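Subject: Re: [cakholm-robots] Open day at Purnitz, worth the drive?

> Did anyone make it to the Purnitz open day in February? Is the
> Milik arm as good at dishes as they claim?

I went. 39 of us shared one coffee machine, which got more attention than the talk.
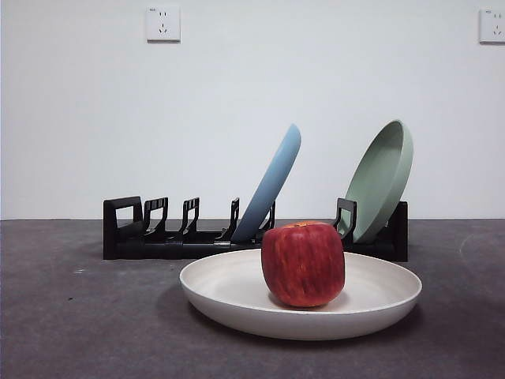 Dish station: rack, plates and the apple.

The guide promised almost 1,000 practice runs on plates. Apples she was vaguer about. Our slot was 15 minutes, and the safety speech took its share.

I'd still go again. Echeverría has one in the spring, if anybody wants to split gas.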